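**Subject:** Re: [fetorville-humanoids] Shoulder dropout on overhead reaches, anyone else?
**From:** Nesma Kabbaj
**Date:** 27/08/2026

Hi all,

Gerrit wrote:

> We're seeing the right shoulder go limp on high reaches, only with a load in the hand and only above head height. No warning in the log, just a bus timeout on the shoulder and then the arm comes down. Lotberg support says to retune the gains. We did that and it made no difference. Is anyone else getting this, or is it just our unit?

Not just your unit, Gerrit! We had the same thing at Clasten and I spent way too long on the gains too, so please stop doing that and save yourself the week.

Our task is the shelf one – pick up a box, walk it over, put it up high, step back. It ran fine all through February with the old cable set. Then we swapped in the longer bundle so the robot could get to the far corner of the room, and after that we started losing the shoulder. The first time it happened I was standing way too close, and the box came down past my elbow. Nothing broken, but I yelled loud enough that Ayman came running from the other room with his headphones still on.

What threw me was how well it behaved with an empty hand. I could send the arm all the way up over and over and get nothing. Put a box in the hand and it would die somewhere near the top. So of course I figured torque, and I went down the whole torque road (current limits, temperature, the payload setting, all of it). The motor was never even close to its limit.

The log finally gave it away, once I quit staring at the shoulder and looked at everything else on that branch. The elbow encoder was dropping packets for a good while before the shoulder gave up. 379 dropped packets in one run, and then 144 in the next one, which was shorter. With the old cables I get zero. Both joints share a connector at the top of the back, right where the bundle gets tugged when the arm is up and the torso leans to balance the load. No box, no lean, no tug.

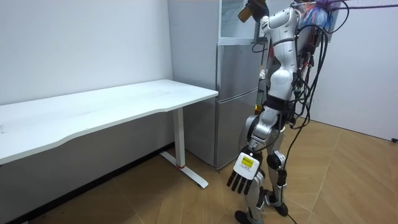

Tarek Lahlou wondered if it could be noise from the motor power lines, seeing that the longer bundle runs power and data side by side for a lot more of its length. I thought that was a pretty good theory, so we tested it. We left the arm down, put the motors under load and got a clean bus. Then we powered the motors off, lifted the arm by hand and wiggled the bundle, and the packets started dropping right away. So it's mechanical, at least on ours. Tarek still thinks the routing is ugly and he's right, but it's a separate problem.

When we opened the connector, 2 of the pins had backed out of the housing. You couldn't see it with the plug seated. We put in a new housing, added a strain relief clamp just below it and left a lot more slack above the waist straps. I've done 33 loaded reaches since then with no dropouts. I'm not calling that solved yet, but I'm a lot happier.

The part that really bugs me is what the arm does on a timeout. It lets go of torque completely! I get why somebody picked that for a low arm near a person, but with a load overhead it's the worst possible choice. Sawsan has a change on our Fahmy branch that holds the last position on the brake and then lowers slowly. It needs the brake firmware, so check your version before you try it. I can send the patch to anybody who wants it, just don't run it with people in reach until you've tested it on a stand.

Until then, our house rules are foam boxes only for anything above the shoulder, and everyone stays behind the tape while the arm is up – me included.

Gerrit, could you pull your elbow encoder stats and post them? I'd like to know if yours starts dropping before the shoulder does. And which bundle are you on, the short or the long one?

Nesma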